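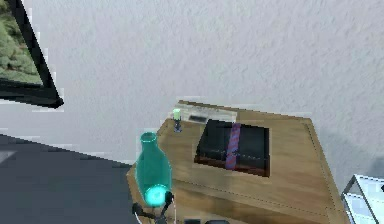
The practice room, with the teal bottle at the front of the table.

Home | Stories | Poems | Archive | Submit | Contact

THE BOTTLE
by Analyn Umali

Geeta Sengar had until the end of August to finish the bottle set. Serkow wanted 145 good runs and she had 138, but Attila had gone through them and thrown out the ones where the bottle leaned.

"How many is that?" she asked.

"Forget the number for now," he said. "Just do them straight."

She put the headset back on. The room came up, the same as always. Pale bumpy wall, dark floor, the black picture frame with the bushes in it. The table was wood and the bottle was teal, and somebody in the art department had put a black box on the table with a pinkish ribbon over it. In four months she had never been asked to pick up the box.

She squeezed the handle in her right hand and the gripper closed on the bottle near the base. That was how Attila wanted it. Low hold, straight lift, across, down, open. If you took it by the neck the run didn't count.

She lifted. The bottle came up and she moved it over toward the box and set it down and let go.

"Good," said Attila from his desk. He reset the room and the bottle was back at the front of the table.

She had learned to carry things from her landlady in Orcombe, a woman called Magdolna Kelemen, who had waited tables for most of her life and couldn't stand to see a glass held by the rim. "From underneath," Magdolna would say, and take it out of your hand and show you. She didn't explain it. She put your fingers where they should go and pushed on them a little until you had it. Geeta was twenty-six at the time and thought it was rude. She still paid rent there for another two years.

Magdolna had gone into the home at Kestcombe in the spring. Geeta went on the bus when she could. The last time, there had been a cup of tea on the tray and Magdolna had looked at it and not picked it up, and Geeta had held it for her, from underneath, and Magdolna had looked at her hand and then drunk.

"You stopped," Attila said.

"Sorry."

"It's fine. I'll cut it. Go from the grip."

She went from the grip. Lift, across, down. She did it again. Around the tenth one her shoulder began to hurt and she changed how she was standing. The arm in the room changed too, a little, because it did whatever she did.

"Does it keep that?" she asked.

"Keep what?"

"If I'm tired. If I do it a bit to the left."

Attila thought about it. He was eating crackers out of the sleeve. "If you do it enough, yes. It doesn't know which part is the job and which part is you."

She reached out and took the bottle again. There was a small bright spot near the bottom of it, where the fingers held on, and she had got into the habit of looking at that and at nothing else. She thought of the arm they would load all this into, in some kitchen or some ward, reaching for a bottle it had never seen. It would take it low down. It would go a bit slow before the lift, the way she did, the way Magdolna did with a full tray.

"That one was nice," Attila said. "Do that one again."

"Exactly the same?"

"Near enough."

He reset the room. She moved her feet apart, let the handle hang for a second to rest her wrist, and put her hand out for the bottle.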